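Riltbridge Community Repair Workshop
Progress report to the Landeg Fund, second period
Prepared by Suha Darwish, project coordinator
25 February 2021

Dear Rochelle Yazzie,

Please find our second report on the grant for the repair workshop in Riltbridge. I follow the same order as in the first report, with the budget at the end. Where something went slower than the plan, I say it in the section where it belongs.

1. Premises

We have signed the lease for the two rooms behind the old Botska bakery. The landlord agreed to leave the large sink and the extraction fan, and this saved us one item from the equipment list. The floor in the back room was uneven and had to be levelled before the benches could come in. This took two weeks more than we planned, as the first mixture was too thin and had to be scraped up and laid again. The builder did not charge for the second attempt.

The front room is painted and has new lighting. The heating is still weak in the corner near the door. We have asked the landlord to look at the radiator and we wait for his answer.

2. Repair service

We could not open the doors to visitors in the way we described in the application. Instead we take items by appointment at the side window. People leave the item in a box with a form, it stays two days on the shelf, and then one of our repairers takes it. When it is ready we telephone.

In this period we received 420 items. Almost 200 of them were small kitchen appliances, mostly kettles, toasters and hand mixers. After this come lamps, radios and clothes. Sewing machines are fewer, but each one takes much time, and Jhun Tiongson is for the moment the only person with us who can adjust the timing on the older models. He has started to write down his method, with drawings, so that two others can learn it.

Some items we have to give back without repair. The usual reason is that the case is glued and cannot be opened without breaking it, or the part is no longer sold. We write the reason on the form and the owner receives a copy. Several owners told us this was useful for them, even when the item was lost.

3. Training

The evening course in basic electrical safety was moved online. This was not ideal for a practical subject. Cayetano Nieto prepared small kits in envelopes - a plug, a length of cable, a fuse and a screwdriver - and the participants collected them at the window before the first lesson. We had prepared 100 kits and all of them were taken. The test at the end was done by video call, one person at a time, and it was slow work for Cayetano, who did it mostly after his own job.

The clothes mending course did not start. The teacher prefers to wait until people can sit at the same table, and I agree with her. I ask your permission to move this course to June and to keep its money in the same budget line.

4. Workshop fittings and storage

The benches are standing and the tool wall is finished. For the shelving and the frames we chose aluminium profile and not timber, as we wrote to you in the autumn. It costs more at the beginning, but it can be taken apart and changed when we know better how the rooms are used.

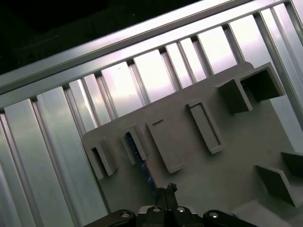

The spare parts store is the weaker point. We have many donated parts and they are not sorted well. Screws and springs are in order, but the motors, switches and heating elements are still in mixed boxes, and a repairer can lose half an hour looking for one piece. Cristian Arango has made a simple list on the computer with a number for each box. It works for the boxes that are already on it. I expect that the rest will be entered before the next report.

5. Partners

The Indura housing association has put our leaflet in the entrance of all its buildings, and many of the forms mention it. We also had a first talk with the secondary school about a repair hour for the older pupils. The school is interested, but it cannot promise anything for this year.

6. Budget

Spending is under the plan for training and over the plan for premises. The overspend is 200 pounds and comes from the extra lighting in the front room. We propose to cover it from the equipment line, where we have savings thanks to the fan and the sink. The other lines are as agreed. The full table and the receipts are sent separately.

7. Next steps

Until the next report we want to finish the parts list, train two more people on sewing machines, and solve the question of the heating. If the rules permit it, we will also open the front room to a small number of visitors.

I would be grateful for your answer on two points: the new date of the mending course, and the transfer between the premises and equipment lines.

With kind regards,
Suha Darwish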